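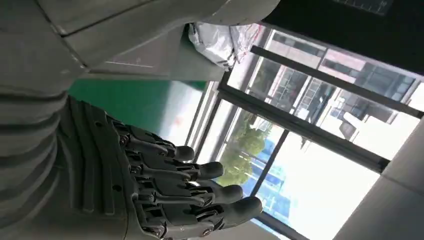
Aivar Hunt reckons a north window is worth two heaters and you should never cover one. I had that put to me at the break after the last version of this talk, and I've been chewing on it since. He may be right about his own place. I doubt he's right about most of yours.

Slide 2 - what I was sold
Start with the brochure claim. Grarton say their secondary glazing film "transforms the comfort of any room". Ask for hands: who has bought it? Who kept the receipt? (Wait. Let them laugh if they want to.)
I paid for two kits. The film went on in November, a job for two people and a hair dryer, and I was on my own.
Don't get drawn into brands here. Say Culness make one too and move on.

Slide 3 - glass and the wall beside it
Point to make: people talk about the window and forget the wall next to it. A strong colour goes pale where the daylight lands on it. Teal and green are a good place to look because you can see the change from across the room.
Is that fading, or just glare? Most people never check. Hold a sheet of card over the pale part for a minute, then look again at dusk. If the patch disappears at dusk, you haven't got a paint problem and you don't need the 52 dollar tin.
I was told in the shop that Dawber paint "doesn't fade". Everything fades. Ask how long they tested it for and on which side of the house.

Slide 4 - stuffing the gaps
This is where I lose friends. Plastic bags pushed in along the top of a window. Everybody's nan did it, mine included.
Does it stop a draught? A bit, maybe, if the gap is big and the bag is jammed in hard. I wouldn't call it sealing. It can also hold damp against the timber, and you won't notice until you pull it out.
Foam strip from the hardware store cost me 7 dollars. Try that first. If you rent, ask before you stick anything down.

Slide 5 - the numbers people quote
Someone always says they saved 600 dollars in a year. Compared to what? Same winter? Same number of people home all day? Kids moved out?
My own bill dropped by 78 dollars over the quarter. It was also a mild quarter - say this clearly, don't mumble it.
Skip the Brokutis calculator unless asked. It wants your postcode and your email before it'll tell you anything, and that tells me plenty.

Slide 6 - what I'd do with one window
Incense stick or a damp hand along the edges on a windy day. Find the leak before buying the cure.
Curtain that reaches the sill. Closed before dark, not when you remember at nine.
Leave the film until last.
Back to Aivar: on a sunny winter morning, open the lot. He gets that one.

Questions. Keep the double glazing bloke to two minutes.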